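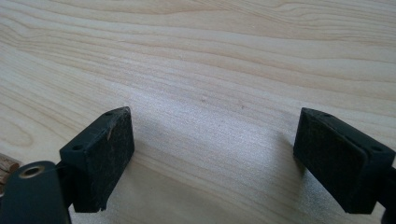

Pale wood tabletop, probably softwood, grain running mostly lengthwise with an oval growth-ring figure to one side.

Cleaning and Re-oiling a Light Softwood Tabletop

These steps apply to pine and similar softwoods finished with oil or left bare. Do not use them on varnish or polyurethane. If you are unsure what is on the table, put a drop of water on the underside. A drop that darkens the wood within a few minutes indicates an oil finish or none.

Materials
Bulero clear table oil, 500 ml
Aswood neutral wood soap
Sanding block with 400 grit paper
Lint-free cotton cloths, 4
Soft brush

1. Inspect
Look across the surface at a low angle with a lamp at one end. Dents and raised fibers show as short shadows. Small dark specks may be dirt or part of the wood. Try each one with a damp fingertip before sanding. Specks in the wood itself can be left alone.

2. Wash
Dilute the soap per the label. Wipe with the grain using a well-wrung cloth, then wipe again with clean water. Do the underside as well if the top is solid wood, so both faces take up moisture evenly. Leave overnight.

3. Sand
Washing raises the grain. Sand lightly with 400 grit, following the streaks. Where the lines curve into arcs, keep the block moving in straight strokes along the length of the board. Do not press harder on growth-ring figures. The pale wood between the dark lines is softer and will dish.

4. Remove dust
Brush, then wipe with a dry cloth.

5. Oil
Apply a thin coat and spread it with the grain. Wait 15 minutes and wipe off all excess. Patches that still look dull take a second pass. Light softwood yellows slightly under most oils; test on the underside first.

6. Cure
Allow 7 days before setting down anything wet. Keep felt pads under lamps and planters during this period.

Lay used cloths flat outdoors to dry before disposal. Oily cloths left in a pile can ignite.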